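Brondwood Robotics Club: Frequently Asked Questions

Who can join?
Any student enrolled at Brondwood, in any year and any major. You do not need to have built a robot or written code before. We ask new members to come to 3 practice sessions before they pick a team.

What does the club do?
We spend most of the year on one project. The current one is Arkora, a robot arm program that learns everyday kitchen and coffee counter tasks from recordings of people doing them. A smaller group works on the Mollah rover, which has its own page.

Do I have to be on the programming team?
No. There are teams for hardware, recording, labeling and software. Recording is the easiest place to start and always needs people.

What happens in a recording session?
You put on the head camera, pick a task card and do the task with your bare hands at a normal speed. Typical cards are "put the lid on the tumbler," "take one paper cup from the stack" and "return the lid to the organizer." A session lasts up to 164 minutes including setup and breaks.
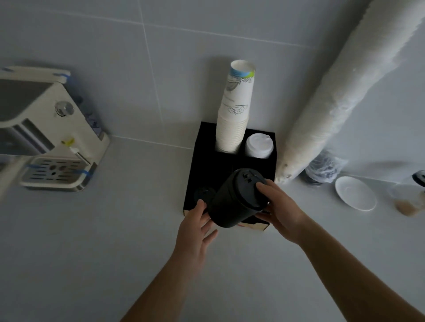
Each card is repeated several times with small changes, such as starting with the other hand or moving the cup to a different compartment. If you drop something, keep going and finish the task. We label drops and keep them in the set.

Do you make real coffee during sessions?
Not while recording. The machine stays off unless the card says otherwise. Members may use it afterward if they clean it.

How much has been recorded so far?
The Arkora set had 1,775 labeled clips at the end of May. The goal for this year is 600 more, mostly two-handed tasks.

Will my face or voice be in the clips?
The camera points down at your hands. Sound is removed before the clips are shared with the other teams. You sign a consent form at your first session, and you can ask to have your clips deleted later.

Is there a competition?
Yes. We enter the service task event at Wusanberg. The list of tasks comes out beforehand, but the layout of the counter does not, so we practice with things moved around. Everyone who has attended regularly can travel with the team.

What does it cost?
There are no dues. Members pay for their own meals on the competition trip.

How do I sign up?
Fill out the form at the lab front desk by 13th August. Questions about the form or about scheduling go to Karthik Siriwardena, who runs the recording team. Late forms go on the waiting list for the next intake.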